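Banport Publishes Results of Side-by-Side Trial of Robot Hands

KEMTON, 7th September — Banport, a maker of test software for robot handling systems, today released the results of a trial comparing three ways of picking mixed household goods from a table. The work was done at the company's Kemton lab with hands and controllers supplied by Westerberg and Iltitz.

The trial set a five-finger hand against a two-jaw gripper and a suction gripper. Each was run first on the Iltitz controller and then on Banport's own, with the same goods and the same time limit. Operators did not step in once a run had started.

"Buyers ask us which hand is best, and we have never had a good set of numbers to give them," said Hazel Ferreira, head of testing at Banport. "Most published tests use blocks or cans standing on their own. Goods in a bin or on a packing table lie on top of each other, and that is where the trouble starts."

How the Table Was Set

Goods for the trial were bought at ordinary stores. The list was drawn up to mix stiff and soft packaging, and to include shapes that roll. Bottles were often laid on their sides, and bags were allowed to overlap. Most of the goods were placed in a close cluster in the middle of the table, with smaller groups toward the far corners to test reach.

The table was covered in felt, which keeps round goods from sliding when a finger brushes against them. Jaqueline Quintero, who ran the five-finger sessions, said the team tried a bare tabletop in February and gave it up within a week.

"We were measuring how far a tin can slide," Quintero said. "With the felt down, a miss is a miss and you can go back and look at it."

Runs with the five-finger hands began with both hands resting at the near edge of the table, on either side of the center pile. A pick counted only if the item was lifted clear and held for five seconds without disturbing the goods in the far corners.
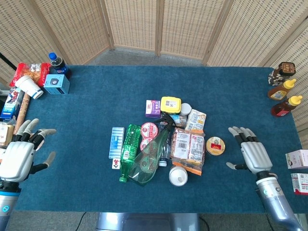 What the Trial Found

The five-finger hand did best on goods lying under or across other goods. It could work a fingertip beneath a bottle neck or the edge of a bag, and it dropped fewer soft packages than the two-jaw gripper. It was also the slowest of the three, taking 12 seconds for a typical pick against seven for suction.

Suction was fastest on boxes and flat lids. It did poorly on snack bags, where the film creased under the cup, and on trigger spray bottles, where there was little flat surface to hold. The two-jaw gripper gave steady results on jars and upright bottles but often pushed a neighboring item out of place while closing.

The choice of controller mattered more for the five-finger hand than for the other two. On the Iltitz controller the thumb closed slightly ahead of the fingers, and light items such as paper cups tended to tip. A change to the timing settings fixed most of these cases — the results are listed separately in the report.

"We would not tell anyone to replace a suction line on the strength of this," said Folke Myklebust, product manager at Westerberg. "For mixed goods in a heap, the hand has earned a longer test."

Next Steps

Banport will repeat the trial with a wrist camera added to each arm. The present runs used a head camera only, and the hand itself sometimes blocked the view of the item being picked. Torbjørn Haugen will lead the second round.

The full report, including settings and run logs, is available on request from Lionel Ellwood in the Banport press office.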